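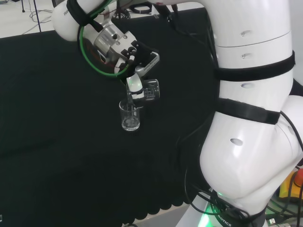
Section 7: Good practice at the arm table

7.1 Before you read on

By now you will have worked through the mounting and first power-up sections, and you are probably itching to pick something up. We quite understand! Please give this section ten minutes all the same. It sets out the house rules for working around the arm, and they apply to everyone who uses an Itetti table set-up, whether you are here for an afternoon or have been with us for years. Most of them are common sense, but common sense has a way of slipping off for a cup of tea when a task is nearly working, so we have written them down.

These rules sit alongside the arm maker's own safety manual and never replace it. Where the two differ, follow whichever is the stricter, and drop us a line so that we can put our wording right.

7.2 Preparing the table

1. Lay the black cloth over the work surface and smooth it towards the edges with the flat of your hand. Small creases do no harm. A fold tall enough to tip a cup does, so have a good look at the part where your objects will stand.

2. Check the hem. It may hang over the front edge of the table, but it must stay well clear of the base and of any cable that moves.

3. Walk round to the far side and look at the floor. Stand legs and loops of cable gather there, and they are very easy to forget once you are watching the gripper. Move any loops out of the walking route and tape down whatever has to cross it.

4. Put the emergency stop where the operator can reach it without leaning across the arm. Nothing may be placed on top of it or in front of it, and that includes notebooks, phones and (we have to say this every February, when the new starters arrive) mugs.

Note: If you are using the Björklund table, its top is narrower than the others. Set the stop down first and arrange everything else to suit it.

7.3 Dressing the cables

A cable along the arm needs enough slack to let every joint turn freely, and not so much that it can catch on the gripper or sweep your objects off the table. Finding the happy middle takes a little patience the first time.

1. With the arm stopped and locked, run the cable along the links and fasten it with straps. Pull each strap snug, then check that you can still slide a fingertip beneath it.

2. Leave a loop at the wrist. This is the part that travels and twists the most, and a cable pulled tight here will sooner or later work loose at the plug.

3. Keep straps off the joints themselves. Fasten them on the straight part of a link, on either side of the joint.

4. Clear everybody from the table, then take the arm slowly through the whole range your task needs. Watch the loop all the way through. If it snags or goes taut, stop the arm, adjust the strap and begin the check again.

Caution: Never reach in to free a snagged cable while the arm can still move. Press the stop first, every single time, even if the arm seems to be resting.

7.4 Working with glass

Clear cups are a favourite test object on the Fomo task list, and they deserve some extra care. They are hard for a camera to make out, they can be slippery, and they break into pieces that vanish beautifully into a dark cloth.

1. Look the cup over before use. Put aside any with a chip or crack, however small.

2. Stand it upright on a flat part of the cloth, away from the table edge.

3. Bring the gripper down from above at reduced speed. Pause while the fingertips are still just above the rim, and check by eye that they are lined up before you let the arm go any lower.

4. Start with the lowest gripping force your task sheet allows, and raise it in small steps.

5. Keep the first lifts low, straight up and straight down again, until you are happy with the grip.

Caution: Wear safety glasses whenever there is glass on the table. If a cup breaks, press the stop, put on gloves, and lift the whole cloth away by its corners. Please don't be tempted to brush it clean and carry on.

7.5 People around the table

There should be 2 people present for any new or altered task: one running the program and one with a hand by the stop. The second person has no other job, so no typing and no tidying. Swap over as often as you like, but say so out loud when you do.

Status lights are a help, but their colours differ between makes and even between software versions. Look yours up in the maker's manual, and never take a light alone as leave to reach in.

7.6 Finishing up

1. Bring the arm to its rest position and lock it.

2. Put the glass away before you touch anything else.

3. Check the straps and the fingertips for wear, and write what you find in the Prirner log, even if it is only "all fine".

Section last revised Apr 27, 2024.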